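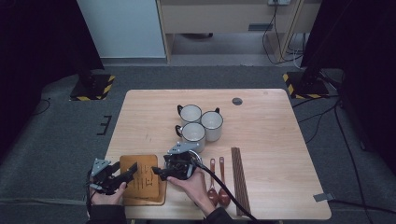

Ngaio Ruawai told us last winter that she had walked past our door for years before she came in, because she was sure everyone inside already knew each other. We have thought about that remark a great deal since, and it is a big part of why we are writing this call the way we are.

So, to be plain: you do not need to know anyone. The Purkville Neighbors' Choir is looking for new singers for the spring season, starting in April, and we would love to hear from you whether you have sung all your life or only in the car with the windows up.

We are a friendly bunch of mixed ages and very mixed abilities. We sing folk songs, old radio tunes, a few rounds, and usually one piece that is a little too hard for us (last year it was a lullaby in six parts, and we did get through it in the end!). There is no audition. Faith Ogola, our director, will simply ask you to hum along with her for a minute or two so she can find the section where your voice is most comfortable.
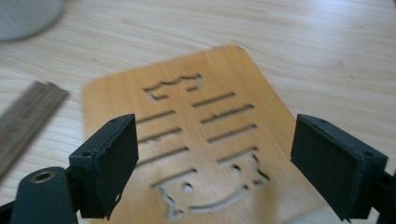 Rehearsals run from 6 in the evening, with a good long break in the middle for tea and talking. The season lasts 14 weeks and ends with 2 short concerts, one at home in Purkville and one over in Drerkport, where we share the program with their choir and they feed us very well afterward. We hope you can make most rehearsals, but we know that people have jobs and children and colds – just let your section leader know.

We have room for 30 singers in all. Low voices are especially welcome this year, as our basses have been feeling outnumbered. You don't have to read music. Kiprono Khaemba records each part for us to practice with at home, and Yayra Sulemana goes over the tricky spots with anyone who comes a little early.

The season is free. Sheet music is lent out, and we only ask that you mark it in pencil and bring it back.

To join, leave your name and phone number with Apinya Meesuk at the front desk, or come along to the first rehearsal and introduce yourself. Please wear something warm – the heating takes a while to get going.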